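September, open day, Staldale workshop

Doors at ten. By five past we had lost the good marker and both visitor lanyards, so I wrote my name on masking tape like a professional. The Kokkonen people came early and ate the biscuits meant for the Dridon people, who came late and were told there had never been any biscuits.

The polishing demo went on the slatted table: marble-patterned slab laid on the diagonal, pad starting near one corner. I had argued for a plain offcut. Cudus wanted veins, and veins look better from the back row – I concede this in writing and nowhere else. Talk kept to 12 minutes, then questions.

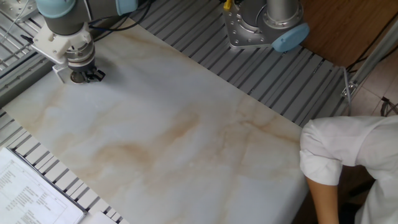

Ville Partanen wanted to know why we set the contact force by hand for every slab when the arm could feel its own way down, and said he would sooner watch it find the surface badly than be told where it was. Fair. I said the search routine was on the list. He asked how long the list was.

To do before the next one:
Speed override at 100 for the last pass only. Visitors like it slow, then they get bored.
Print 3 more copies of the run sheet.
Search routine, see above.
Biscuits, 2 packets, hidden.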